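Two hands, two grippers and somebody's lunch box

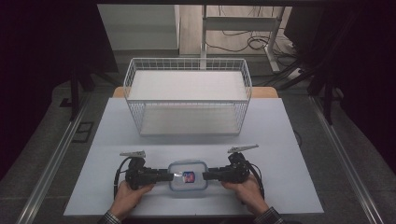
The box and the basket, at the Korkex open day.

I had been promised robots. The poster in the library said ROBOTS in letters you could have read from the bypass, and underneath, smaller, it said "and light refreshments", and I will admit that between them they got me out of the house in January.

Korkex is on the trading estate behind the tile warehouse, in a unit I must have driven past several hundred times on the way to the tip. They hand you a sticky label at the door with a number on it. I was 39, which I took as a compliment.

The first room was the one you'd expect. Banners, a bowl of mints, a video on a loop with the sort of music that makes you feel you're about to be sold a pension. The second room was the good one, and that's where I spent nearly the whole afternoon, watching people put things into baskets and take them out again.

The idea goes like this. If you want a machine to tidy a kitchen, you first need a great many goes at tidying a kitchen, done by people, using something shaped like the machine's own hands. So a person takes hold of a pair of grippers, black things with angular jaws and a cable coming off each, and does the job with those. No fingers allowed. The job on the main table was a clear plastic food container and a white wire basket, and the container had to be held from both sides at once, one gripper left and one gripper right, the way you'd carry a hot dish if you'd been sent to the kitchen in boxing gloves.

They call this project Trevor. I asked why and was told it had been called Skadero until people got tired of spelling it over the phone.

The container is a swine of a thing to hold. I had never given any thought to rounded corners before. I own a cupboard full of them, mostly without lids, and it has never crossed my mind that my thumbs were doing clever work. The demonstrators made it look dull, and I suppose that's what you want. In with the jaws, a little squeeze, up, over, down. Then back to the start. There was a tally on the whiteboard and it said 859 when I came in.

Visitors could have a turn at a side table, so naturally I queued behind a boy of eight or so who was brilliant at it and went on being brilliant at it for some time. When I got my go I was given a sponge. I think they had looked at me and decided on the sponge. It took me 53 seconds to get it into a bowl, and that includes a spell in which it was on the floor. The grippers are heavier than they look and your wrists want to do things they can't. By the end I had developed a stoop and an unreasonable dislike of the bowl.

The young woman running the side table was very kind. She said the bad goes were useful as well. I've had school reports like that.

At 2 there was a talk. The speaker explained how all the goes get fed into a piece of software called Clumo, and how Clumo works out what a good squeeze looks like, and there was a graph. I followed it as far as the axis labels. Somebody at the back asked if it could iron. It can't iron. Somebody else asked when it would be able to iron, and after that it was more or less an ironing talk — you could feel the room had found its subject. The speaker tried to get us back to baskets and we weren't having it.

The refreshments were light. Squash, and shortbread cut into fingers, and tongs to pick it up with, which I thought was a bit pointed after the sponge.

I went back in for a last look before I left. More lifting, more lowering. I'm not sure I saw a robot all afternoon, in the sense the poster meant, but I'd seen more good lifting than I had in years, and I'd quite like to know whether Trevor ever gets the hang of it. They're doing another one in spring. I've put my name down, and in the box marked "any special interests" I wrote ironing.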